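Last revised in June. Applies to Prernix 3 and later.

# Reducing noise in indirect lighting without raising the sample count

Interior renders with a small number of light sources tend to show grain in the shadows long after the directly lit areas have cleaned up. The usual response is to double the samples and wait. Doubling the samples lowers the noise by a factor of 1.41, so a render that takes an hour takes two and still looks grainy. The steps below deal with the sources of the noise first and leave the sample count for last.

The menu names are those of Prernix. Other path tracers have the same controls under other names, and the order of the steps does not change.

## Before you start

You need:

- a scene that already renders without errors
- a fixed camera
- the render log turned on (Preferences > Output > Log)
- enough disk space for a set of separate light passes

Save a copy of the scene file. Several of these steps change material settings that cannot be undone after the file is closed.

Set the render seed to a fixed value. If the seed changes between test renders, the grain pattern changes with it, and small improvements become hard to judge.

## Step 1: Find out which pass is noisy

Turn on the separate output of these passes:

1. Direct diffuse
2. Indirect diffuse
3. Direct glossy
4. Indirect glossy
5. Transmission

Render a cropped region at full resolution. Do not scale the whole picture down for this test. Scaling averages neighboring pixels and hides the grain you are trying to measure.

Open each pass on its own and set the viewer exposure two stops higher than normal. In most interiors the indirect diffuse pass will be the worst. If the transmission pass is the worst, skip to Step 4.

Write down the variance figure that the log prints for each pass. The test scene used while writing this page gave 616 for indirect diffuse before any changes, with every other pass well under that. The figure has no unit and can only be compared with other figures from the same scene and the same crop.

## Step 2: Simplify the large surfaces

Large surfaces send light to everything else in the scene. A floor or a tabletop with a complicated material makes each bounce more expensive and less predictable.

For every surface that fills a large part of the view:

- Remove any glossy layer with a roughness above 0.8. At that roughness it looks almost the same as diffuse, but it is sampled separately.
- Replace procedural bump with a baked normal map.
- Keep the base color below 0.8 in all channels. Surfaces close to pure white absorb almost nothing, and paths that hit them go on bouncing until they reach the depth limit.

The last point causes the most trouble. A value of 0.95 looks only slightly brighter than 0.8 on screen, but in a closed room it can more than double the average path length. If the room then looks too dark, raise the exposure and leave the material alone.

Small objects can keep their detailed materials. They contribute little to the light in the rest of the room.
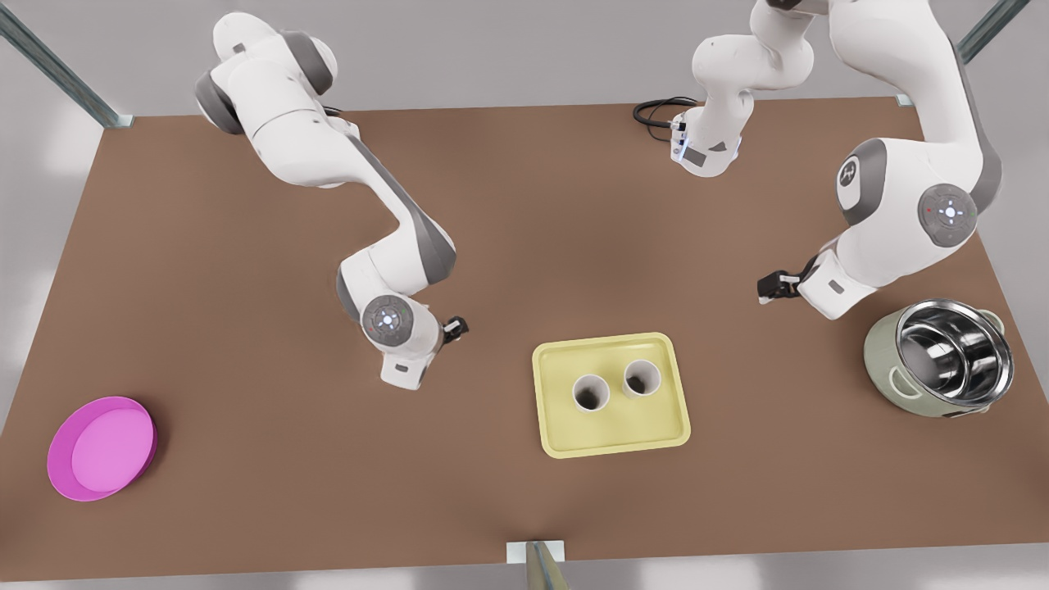

*Brown tabletop, pale gray floor, white arms with gray joint accents.*

Render the same crop again and compare the log figures. If indirect diffuse has not moved, check that the material edits were applied to the instances as well as to the original objects. Prernix stores instance overrides separately and does not warn you when an override hides a change.

## Step 3: Set the bounce limits by type

The global bounce limit is too blunt for this work. Open Render > Paths > Limits and clear the box marked Use Global. Then set the limits one at a time:

| Path type | Starting value |
|---|---|
| Diffuse | 3 |
| Glossy | 3 |
| Transmission | 9 |
| Volume | 0 |

Diffuse light loses energy quickly. With base colors held below 0.8, the fourth bounce and later ones are hard to see outside deep corners. If corners look too dark, try 4 before going higher.

Glass needs a higher transmission limit because each pane uses up two bounces. A double-glazed window seen through a drinking glass can use all 9. When the limit is too low, the glass turns black in patches.

Leave Volume at zero unless the scene contains fog or smoke. A nonzero value makes the renderer test for volumes on every path, even when there are none to find.

## Step 4: Clamp the bright outliers

Isolated white pixels are a separate problem from general grain. They come from rare paths that find a very bright light by way of a reflection. More samples will spread them out slowly or, in bad cases, add new ones.

Set Indirect Clamp to 10 and render the crop. Lower the value until the white pixels disappear, then raise it by a quarter. Clamping removes energy from the picture, and a value that is too low makes the room look flat and slightly gray.

Do not use Direct Clamp for this purpose. It dims the visible highlights and has no effect on indirect light.

If white pixels remain at an Indirect Clamp of 2, look for one of these:

- a light source smaller than the objects near it
- a mirror-like material facing a light at close range
- an emissive mesh with more than a few hundred faces

Emissive meshes should be replaced with area lights of the same size and output. The renderer can aim at an area light directly. With a dense mesh it has to pick a face first, and it often picks a poor one.

## Step 5: Guide the light through openings

A room lit only through a window is hard to sample. Most paths leave the surface, hit a wall, and never find the opening.

Place a portal in each window:

1. Add a rectangle the same size as the opening.
2. Move it just outside the wall, clear of the glass.
3. Point its normal into the room.
4. Set its type to Portal.

A portal that faces the wrong way gives no error. The room simply renders as if the window were missing. Check the direction arrow in the viewport before starting a long render.

Portals help only with light from the environment. They do nothing for lamps inside the room, and they slow down outdoor scenes.

## Step 6: Raise the samples

With the first five steps done, set the maximum to 2,000 samples and turn on adaptive sampling with a noise threshold of 0.02. Clean areas will stop early. Read the final sample map to see where the time was spent. Bright areas in the map reached the maximum and may still hold grain.

If more than a quarter of the map is bright, go back to Step 1 and check the passes again before increasing the limit.

## Denoising

Run the denoiser on the separate passes and combine them afterward. Running it once on the combined picture blurs texture detail, since the filter cannot tell texture from grain. Supply the albedo and normal passes as guides.

For animation, the seed must vary from frame to frame. A fixed seed leaves a still pattern over the moving picture, which the denoiser then preserves. Change the seed setting back to Per Frame before submitting the job.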